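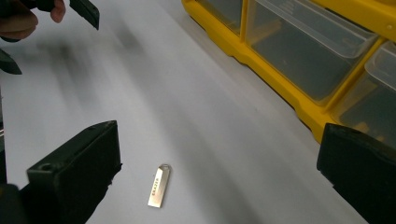
How do we stop mixing up the flash drives? One job per drive, and a paper tag through the ring before it leaves the bench.

February, after lunch. Spent way too long sorting the stick drawer today (my own fault, I keep tossing them in there!). The Venel backups go on the small metal ones with a keyring loop, because I can find those by feel. Prallex logs stay on the plastic ones. Copied 80 files over to check, 11 wouldn't open, so that stick is in the bin now.

Still to do: wipe the Flodum drive, order 10 more tags, and ask whether we really need all 300 old scans. If you borrow one, write it on the sheet by the door, please. The pen's on a string this time.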